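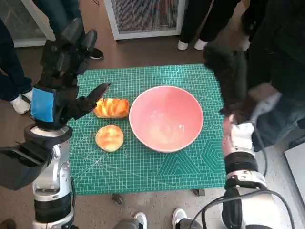 Home | Shop | Made to Measure | Care | FAQ | Contact

Eltetti – Frequently Asked Questions

Eltetti drafts and cuts made-to-measure shirts and overshirts at the Wavville workroom. Patterns are drawn at full scale, checked against your measurements, and cut one layer at a time. Panels are squared on a green cutting mat printed with a fine white grid and diagonal guide lines, so that the grain line can be set against a fixed reference. Stripes and checks are matched at the yoke, pocket and front placket. They are not matched at the armhole.

Which measurements do you need?
Neck, chest, waist, sleeve and back length, in inches or centimeters. Measure over a thin T-shirt. Do not add ease – the pattern includes it.

What fabrics are available?
The core range is cotton poplin and twill from Jurić. Linen from Susis is added in April and withdrawn when stock runs out. Fabric weights are listed in grams per square meter on each product page; anything over 200 is sold as an overshirt only.
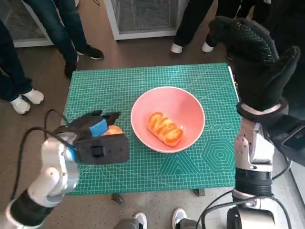 How much will my shirt shrink?
Cotton is washed before cutting, so expect very little change at 30°C. Linen can lose up to half an inch in the sleeve over the first few washes, and the pattern is drafted longer to allow for it.

Can I change an order after paying?
Collar and cuff styles can be changed until cutting starts. Fabric and size cannot. Quote your order number and write to the workroom before noon.

Do you accept returns?
Made-to-measure pieces are altered free of charge once, within 4 weeks of delivery. Stock sizes can be returned unworn in the same period.

Do you keep my pattern on file?
Patterns are kept under your customer number. Reorders on an existing pattern skip the fitting stage.
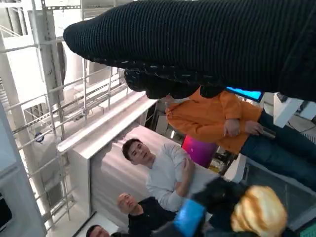
Ribbed knit in black.

Who handles alterations?
Baldur Bech. Send pieces clean, with the points to be changed marked in pins or chalk – not pen.

Print this page | E-mail this page

Contact: Eltetti, Unit 442, Wavville | © Eltetti. All rights reserved. | Back to top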